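Flellstead-linens mailing list
Subject: Re: Folding thick items on the bed / shelf depth
Thread: 2 of 2

On a morning in October, a list member wrote:

> I have moved my folding from the kitchen table to the bed because
> the table is too narrow for bath towels. The light items come out
> fine. The heavy ones do not. By the time I have a towel or a
> sweatshirt down to a third, one side is flat and the other side is
> a lump, and the stack leans over on the shelf.
>
> Shelf is a Mudach, the shallow version, 26 cm clear depth. Is the
> shelf too small or am I folding wrong? I would rather not buy
> another shelf.
>
> Also, does the fitted sheet need to come off first? Mine is a
> printed one and I would like to keep lint off it.

The shelf is usable. I have the same one and keep bath towels on it, and the front edge of the stack sits just inside the lip. The lean comes from the fold order.

A thick cloth folded in thirds lengthwise and then in half has six layers, and the inner layers have to travel a shorter path around the last fold than the outer ones. With a thin pillowcase the difference disappears. With fleece or a heavy towel it collects on one side as a ridge. If you then fold again to get the width down, the ridge doubles and you have the lump you describe.

What works for me:

Lay the item flat, long side parallel to the long side of the bed. Smooth from the center out. Do the crosswise half fold first, while the cloth is still wide, and press along the fold with the forearm. Then do the thirds. Let the last third stop a finger's width short of the opposite fold. That gap takes up the extra length and the top surface stays level.

For sweatshirts, the sleeves go straight down over the back, one on each side. Crossing them puts four extra layers in the middle. A hood gets folded down flat onto the back before anything else is done.

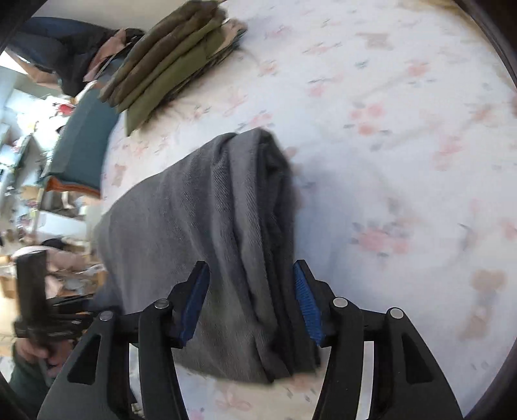
Moving the finished piece is where most of the shape is lost. If you pinch it in the middle and lift, the layers ride up toward the pinch and both ends droop. Slide one hand flat underneath from the folded side, put the other hand on top, and carry it level. On a soft mattress it helps to press down beside the piece with the fingertips first, so the hand goes under the whole stack and does not catch between layers.

The mattress is the other variable. A bed is wide enough, but it gives, and a fold pressed on a soft surface opens again. I used a Mevley pressing board under the cloth for one winter, item 2328 in the old catalog. It did the job. A large chopping board is equivalent if it is clean and dry. These days I skip the board and press the fold a second time once the item is on the shelf, with the weight of the others on it.

On the sheet: leave it on. A bare mattress cover drags on terry and pulls the bottom layer out of line. Cotton percale is smooth enough for the cloth to slide when you square up the edges. Lint from a gray towel will show on a pale print, but it brushes off dry with the flat of the hand. Do dark fleece last.

Stacking order on the Mudach, bottom to top: bath towels, sweatshirts, hand towels. Rounded fold toward the front, loose edges to the back. Alternating the direction is often recommended for keeping a stack level. I tried it and had to look at the loose edges on every other item, and the stack was no straighter. If the folds are even it is unnecessary.

One open point from my side. The Rimkutė waffle towels that came up on the list last spring do not hold a thirds fold at all, whichever order I use. I am rolling them for now — they take up more of the shelf that way. If anyone has a flat fold for waffle weave that survives being taken out and put back, please post the sequence with the finished width.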